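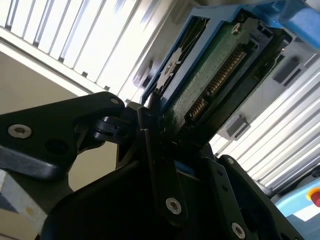

Wrist camera view, with the gripper on a drive in its blue caddy.

Prendbridge teaching kit, reviewed 8/7/26

I've been recording drive handling with this kit since March and I'm still delighted with it. You guide the arm through the job, press save, and the wrist view and joint positions go into one file. We're at 3,922 examples now, 26 of them spoilt by my own clumsy steering!

The close view is the best bit — you can pick out the gold contacts on the drive, so bad grasps are easy to spot when sorting. Kazue Nishimura wrote our labelling notes in an afternoon.

Grumbles? Export stops at 1,000 examples a batch, and the manual is thin on lighting. White panels behind the work come out very bright, so try your lamps first.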